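Office fruit plan leaves some staff unconvinced

Vorkthorpe council has put fruit and bottled water in its shared offices at Zasside, and says the idea will help people eat better at work. Whether a plate on a table can do that is another matter.

The trial began in December and is budgeted at $236 a month. Tenants were told of it in a two-page notice that uses the word "wellness" 6 times and does not say how anyone will know if it has worked.

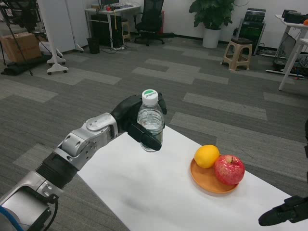 An apple on the orange plate, with bottled water, at the Zasside offices.

Program lead Nisha Grewal said the aim was to put a healthier choice within reach of people who spend the day at a desk.

"If it's there, people will take it," she said. "We've had lovely feedback."

Asked how much feedback, Grewal said it had been "mostly in the hallway." No survey has been done and none is planned before the trial is reviewed. The notice says the plate will be topped up every Wednesday, which leaves a fair stretch of the week to chance in a building with 362 registered tenants.

The water is harder to explain. The kitchen down the hall has a tap, and the council's own waste plan asks departments to cut back on single-use plastic. Grewal said bottles were "a starting point" and that a refill station had been priced. She would not give the price.
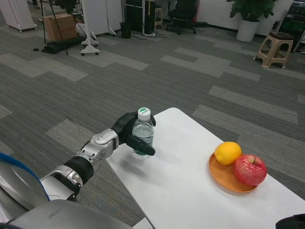
Lenni Tikkanen, who rents a desk on the same floor, said he had nothing against apples but doubted they were what tenants had been asking for.

"We wanted the heating looked at," he said. "I bring my own lunch. I'd still bring my own lunch."

A similar plan at the Jundier Street library was dropped last year after its supplier put up prices. Council staff said the two programs were "not comparable" but did not say how they differed.

A report on the Zasside trial is due before the next budget.

Comments (3)

deskbound_2
$236 a month for fruit? I'd like to see the receipts.

M. Iwasaki
Bit of a harsh write-up. It's a nice gesture and the apples are good. Agree about the bottles though.

Tapwater Terry
Fix the heating!!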